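Caring for Metal Storage Bins and Utility Tubs
Hollard Household Advisory Service
Updated 1/12/18

Metal bins are used in garages, laundry rooms and workshops to hold tools, pet food, firewood and recycling. With regular care, a good bin will serve a household for many years. The following guidance applies to painted, galvanized and stainless steel containers.

Routine cleaning. Empty the bin completely and brush out dust and grit before any water is used. Grit left on the surface will scratch it during wiping. Wash with warm water and a small amount of dish soap, working from the top of the walls down to the floor. Rinse well and dry with a cotton towel, paying attention to seams and corners.

Scuffs and marks. Most rubber and crayon marks can be removed with a paste of baking soda and water. Apply with a soft cloth and rub lightly. Steel wool should not be used on painted surfaces.
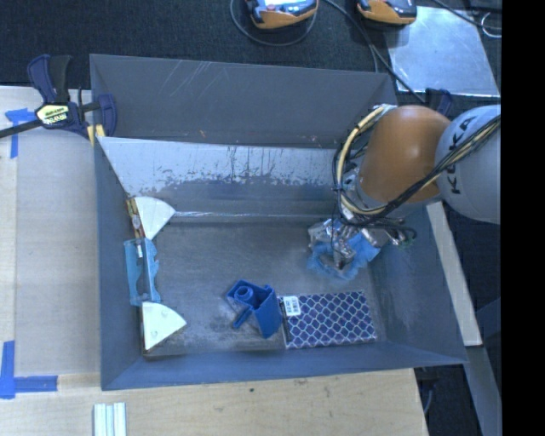

Scratches and scuffs on the back wall of a gray metal bin.

Scratches that expose bare metal should be sanded lightly, wiped clean and covered with a matching touch-up paint. Allow the paint to cure for the time stated on the can before the bin is returned to use. Bins used for food or animal feed require a coating approved for that purpose.

Storage. Keep bins off concrete floors by placing them on wood strips. Residents of the Wakum and Prokulton districts should inspect bins kept outdoors each July, when humidity is highest.

Bins with sharp or split edges should be taken out of service. Scrap metal is accepted at the Fashola depot, with a limit of 40 pounds per item.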